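Chapter 7
Wear and Surface Finish

Every surface that touches another surface loses material. The loss may be too small to see after one contact, but it adds up. A stair tread worn down after 90 years and a scratched lunch tray are results of the same process.

In this chapter we look at three questions: where wear begins, how fast it goes, and what a coating does to slow it. 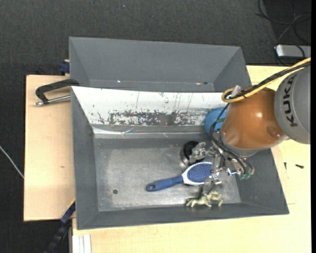
Wear is rarely even. It gathers where contact is most frequent, and a map of the damage is often a fair map of use. On the white panel along the back wall of the gray bin, the scuffing is heavy on the lower portion, where a long dark gray patch has lost its white surface in irregular flecks. Flecking of this kind raises a question we return to in Section 7.3 — whether a surface layer thins gradually or comes away in pieces.

Section 7.1 introduces the rub test, using results from Veikko Kallio's trials on painted panels, each run for 3,000 strokes. Before reading on, find a painted door at home or at school and note where the finish is thinnest. You will need your notes for Exercise 4.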